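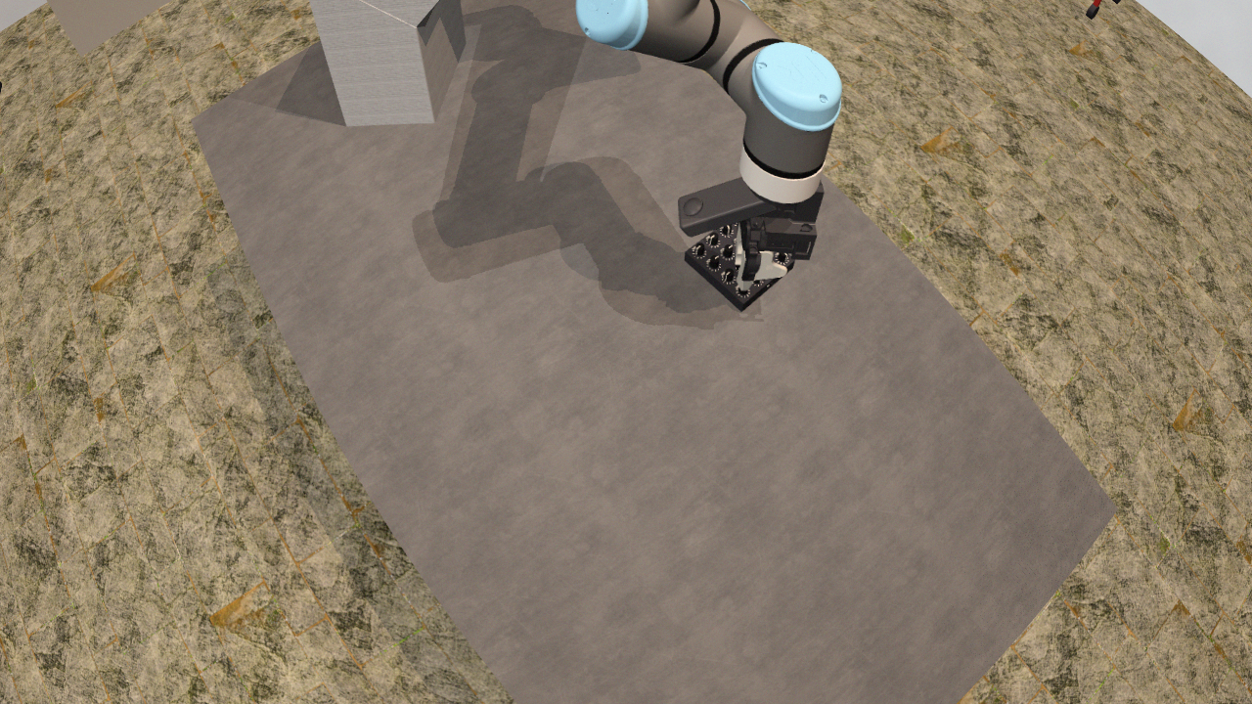
Greifer fährt in der Simulation in den Lochblock, Schutzstopp kommt zu spät

lotrecht_k
Moin zusammen,
ich baue gerade eine Zelle in der Simulation nach, bevor wir an den echten Arm gehen. Aufgabe: Arm fährt von oben über den schwarzen Block mit den runden Löchern, Greifer geht runter, greift, fährt wieder hoch. Steuerung ist Livard, die Szene läuft in Huanca.
In mehr als 76 Durchläufen war alles sauber. Seitdem drückt der Greifer manchmal beim Absenken in den Block, die Kontaktkraft schießt hoch und der Block rutscht weg. Das Log sagt dazu:
Kontaktkraft Spitze: 883 N
Schutzstopp ausgelöst: ja
Verzögerung: 104 ms
An den Zielkoordinaten habe ich nichts geändert. Hat jemand eine Idee, wo ich anfangen soll?

nullpunkt
Steht der Block in den fehlerhaften Läufen gerade oder verdreht zum Tisch?

lotrecht_k
Verdreht, eine Ecke zeigt nach vorn zur freien Tischfläche. Die Lage wird pro Lauf zufällig gesetzt, die guten Läufe hatten aber auch verdrehte Blöcke dabei.

nullpunkt
Dann würde ich zuerst das Kollisionsmodell der Finger prüfen. Wenn du da die grobe Hülle nimmst statt der echten Geometrie, steht die seitlich über. Bei geradem Block passt es gerade noch, bei bestimmten Winkeln setzt die Hülle auf der Oberseite auf, obwohl die Finger optisch frei sind.

frasbahn
Sehe ich anders. 883 N bekommt man nicht von einer etwas zu großen Hülle, da wird weiter nach unten gefahren, obwohl schon Kontakt da ist. Das Problem ist der Stopp. 104 ms sind viel zu lang. In der Zeit ist der Regler längst am Anschlag.
Wie hoch ist deine Taktrate?

lotrecht_k
Physik läuft mit 4000 Hz. Der Regler deutlich langsamer, den genauen Wert muss ich nachsehen.

nullpunkt
@frasbahn Kraftspitzen aus einem Simulator würde ich nicht wörtlich nehmen. Bei steifem Kontakt und kleiner Durchdringung kommen da beliebige Zahlen raus. Ob da 883 oder das Doppelte steht, sagt über den echten Arm wenig.

frasbahn
Die Zahl vielleicht nicht. Die Verzögerung schon. Wenn die Überwachung in der Simulation so spät kommt und die gleiche Konfiguration nachher auf die Anlage kopiert wird, hat man dort dasselbe. Wir hatten im Werk Stultholm so einen Fall: Filter auf dem Kraftsignal viel zu stark eingestellt, in der Simulation als Rechenfehler abgetan, am echten Arm dann Finger verbogen und Flansch beschädigt. Verletzt wurde niemand, der Zaun war zu. Trotzdem stand die Linie bis in die Spätschicht.

karkdale_alt
Bei der Karkdale-Überwachung gab es ein ähnliches Verhalten. Nach einem Update stand der Tiefpass wieder auf Werkseinstellung, ohne Meldung. Schau mal, ob bei dir zwischen den guten und den schlechten Läufen etwas aktualisiert wurde.

lotrecht_k
So, ich habe beides getestet.
1. Finger auf genaue Geometrie umgestellt, Filter gelassen: Kontakt tritt seltener auf, aber wenn, dann wieder mit spätem Stopp.
2. Grobe Hülle gelassen, Filter zurückgenommen: Kontakt so oft wie vorher, Stopp kommt aber früh und der Block bleibt stehen.
Update gab es tatsächlich, im Juli. Der Filterwert war danach ein anderer als in meiner Sicherung.

frasbahn
Also der Filter.

nullpunkt
Also beides. Ohne die Hülle gäbe es die meisten Kontakte gar nicht, und ein Stopp bei jedem dritten Griff ist auch keine funktionierende Zelle.

frasbahn
Der unnötige Stopp kostet Zeit, der späte Stopp kostet Hardware oder Schlimmeres. Ich würde das im Fehlerbericht nicht gleich gewichten.

lotrecht_k
Ich trage es als zwei getrennte Fehler ein, den Filter mit hoher Priorität. Bis das geprüft ist, bleibt der echte Arm aus. Die restlichen Kontakte mit genauer Geometrie kann ich noch nicht erklären, da könnte die Anfahrhöhe zu knapp sein.

karkdale_alt
Leg den Filterwert in die Versionsverwaltung und vergleiche ihn beim Start. Bei Abweichung keine Freigabe. Machen wir seitdem so.

nullpunkt
Und protokollier den Drehwinkel des Blocks mit. Wenn sich die Restfehler bei bestimmten Winkeln häufen, liegt es eher an der Griffplanung als an der Höhe.

lotrecht_k
Mache ich, die nächste Serie läuft über Nacht. Das Log hänge ich dann hier an.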